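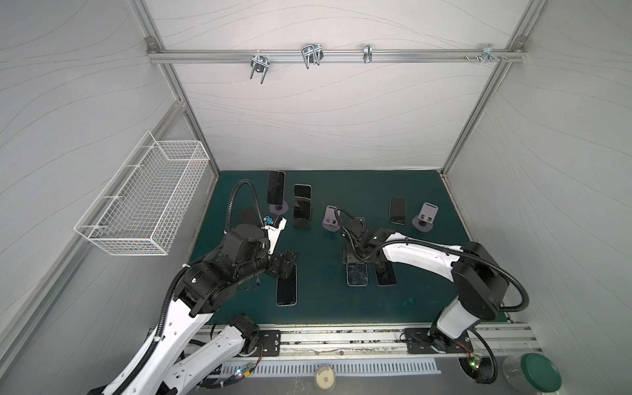 The Long Second Season at Winberg

Football
Feature
Words by Lina Chamoun

Kevin Cullinane takes the goalkeepers on Thursday evenings, when the main group has gone in and half the floodlights are already off. There are two of them this year. Tala Sfeir is the older one and has started every league match since February. Bok-nam Ki came up from the youth side at Rosstead and has yet to play a competitive minute for the first team.

Winberg finished ninth from bottom last year and let in 66 goals. Cullinane was hired the week after the last game. He changed the warm-up first, then the way the back four lines up at corners.

"We were defending the six-yard box and leaving the edge of it to anyone who wanted it," he says. "Tala was coming for balls she had no chance of reaching."

Sfeir stays on her line more now. She has kept 9 clean sheets, the last of them a goalless draw at Stisside in front of over 300 people, on a pitch that had been rolled that morning and still cut up badly by halftime.

Her contract runs out in the summer. The club has offered another year and she has not signed it. She says she would like to, but her job in the city has moved to early shifts and the drive is long.

Ki is waiting on the answer. Rosstead have asked about taking her back on loan, and Cullinane has told them to call again after the cup tie with Khasawneh.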